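The cabinet with the curved front came with me from the last apartment, and before that it was in my aunt Fumiko's hallway for years. It took two people and a moving blanket to get it up the stairs here. It has an open compartment on top with slatted sides, and for the first month I used that part as a place to put down whatever I was holding when I came in. Mail, keys, batteries, a roll of tape, a mug now and then.

On Wednesday I had the afternoon free, so I cleared it all off and started over. I wiped the shelf twice. The slats take longer than anything else because dust settles in the gaps and a cloth over one finger is the only thing I've found that reaches it. A duster just pushes it to the other side. I did the left side first, then had coffee, then did the right.

The wood is a honey brown and it marks easily. Kumiko told me to stop using the lemon polish I had been buying, which left a film I could write my name in. Now I use water with a drop of dish soap and dry it off right away. I can't say it shines, but it doesn't feel sticky anymore.
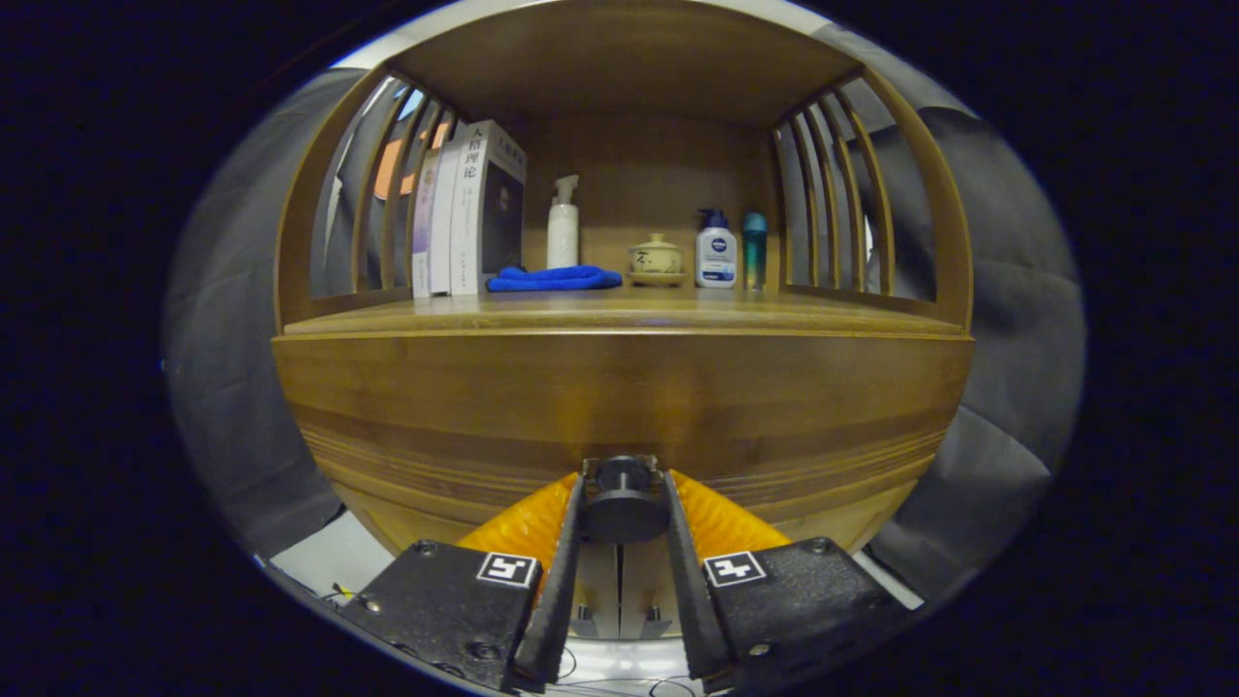
I decided that only things I use most days could go back up there. The lidded tea bowl stays out, with its saucer. I used to keep it in the kitchen with the other cups and I never took it down, and now I use it in the evening after work. The Nivea is there so I remember to put it on before bed. My hands get dry once the heat comes on in November and I always let it go until they crack.

The books were harder. I own too many to pretend that a small shelf solves anything. The thick white one, 人格理论, is the personality theory text I'm reading in Chinese, slowly, with a dictionary next to me. Seven pages is a good night. If I put it in the bookcase in the bedroom I know I won't open it again until spring, so it gets a spot at the left end where I walk past it.

I also keep the spray bottle and a blue cloth up there. Takumi thinks cleaning things belong under the sink, and he may be right, but when they were under the sink I cleaned the cabinet once in two months. Having them within reach means I do it while the kettle boils.

Everything that got evicted went into a shoebox. I went through it last night and threw out most of the batteries, two dead pens and a warranty card for a fan I no longer have. The keys are on a hook by the door now. The tape I put back in the kitchen drawer, and the rest of the box is still on the floor next to my desk. I'll get to it this weekend, along with the bedroom bookcase if there's time.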